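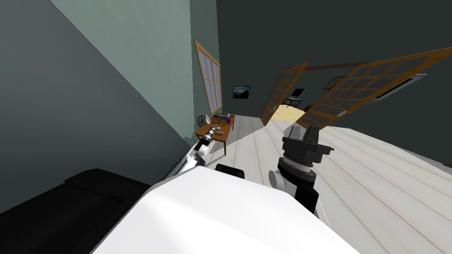
When do the new rules for shared workrooms in Cudbridge take effect? They apply from the first business day of the new year, and current permit holders have until the end of July to meet them.

The Cudbridge Office of Licensing published the final text on December 30, 2021, following a public comment period that drew 561 written responses. The rules cover any room rented by the hour or by the day to more than one business, including craft studios, repair benches, teaching kitchens and small assembly spaces. Private offices held under a yearly lease are not affected.

Under the new text, operators must keep a written record of who has rented each room and for what purpose. Records are to be held for 29 months and shown to an inspector on request. Operators must also post the maximum number of occupants at each entrance and name one person who can be reached by telephone during all rental hours.

The annual permit fee remains unchanged for rooms already registered with the city. Operators adding a room will pay the standard fee for that room only, and will no longer be asked to file a new application for the whole building. The Office said this change was the one most often requested during the comment period.

"The previous rules were written for a time when most of these rooms had a single tenant," said Brittany Chisholm, deputy director of licensing. "We have tried to keep the paperwork short and the duties clear. An operator who already keeps a rental calendar will find that most of the work is done."

The city lists 2,117 registered workrooms, the largest share of them in the Ross district, where several former warehouses have been divided for short-term use. Inspections there will begin in the spring. Other districts will follow according to a schedule to be posted at the Licensing counter and on the city website.

Zorken, which operates six buildings in Ross, said in a written statement that it would comply ahead of the deadline and would send revised rental terms to its customers. Cernuteck, a smaller operator on the east side, asked the Office for further guidance on rooms that are rented overnight. A notice on that question is in preparation – the Office did not give a date for its release.

Sheldon Lachance, who represents the Cudbridge Small Tenants Association, welcomed the requirement for a named contact but said the record-keeping period was longer than his members had expected. The association had proposed a period of one year.

Operators who do not meet the requirements by the deadline will first receive a written warning. A second finding within the same permit year may lead to suspension of the permit for the room concerned. Decisions may be appealed in writing within 30 days.

Copies of the rules and the standard record form are available at the Licensing counter, second floor, City Hall Annex. Questions may be sent to the Office by mail or left at the counter during business hours.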